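Keys That Stay Where They Belong
Project report, interior design and daily objects, second semester
Student: Séverine Ferrand
Tutor: Fabrice Pons
14/12/2020

1. Subject

In our workshop at Trorkthorpe there are many small doors: lockers, drawers, the paint cabinet, the store under the stairs. Each one has a key, and before this project the keys were kept together in a biscuit tin. When a student needed the paint cabinet, she had to try the keys one after another. I chose this problem for my semester project. My question was simple: how can a person find the right key quickly, and put it back in the right place?

2. First situation

In August I emptied the tin on a table and made a list. There were 47 keys. For 31 of them I found the lock. The others I put in an envelope with my name on it, and Mr. Pons keeps it in his desk.

Many keys had a paper label tied with string. The writing was hard to read, and on some labels the string was longer than the key, so they made knots with each other. I spent a full morning only to separate them.

3. Choice of the tag

I compared three kinds of tag: a paper label, a wooden disk that I cut myself, and a plastic tag on a split ring. The wooden disk is the most beautiful, but it is thick and it takes too much space on the hook. I decided for the plastic tag, with one color for each zone of the workshop. Blue is for the lockers, yellow for the drawers, red for everything that contains paint or solvent.

I wanted a bright color, because the tag must be seen from the door, also when a person looks from below or from the side. The room is already colorful. The ceiling is painted like a sky with clouds and stars, and I was afraid that the blue tags would be lost against it.
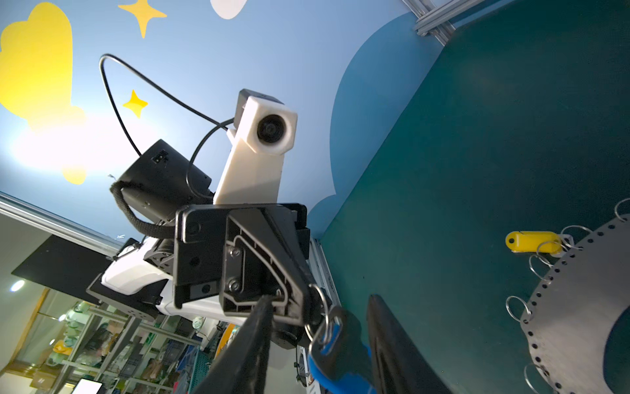

Fig. 1. Split ring with the blue tag, under the painted ceiling.

The blue of the tag is much stronger than the light blue of the ceiling, so my fear was not justified. I kept the color. For the yellow tags I am less sure, as the stars are yellow too, and I would like to compare them again in the evening with the lamps on.

4. The board

The board is made from a shelf that was left from the Agudelo project of last year. I sanded it and fixed the hooks in rows of 6. Under each hook there is a small mark in the color of the tag. The board hangs next to the door – first I put it too high, and I had to make new holes.

5. Remarks from users

Students of my group used the board during the last part of the semester. They said that the colors are easy to learn. Two persons found the split rings difficult to open with short nails. One person asked for a number on the tag, and I think she is right.

6. What is left to do

The numbers must be written on the tags. I also want to add an empty hook for keys that are found on the floor – for the moment they go back in the tin.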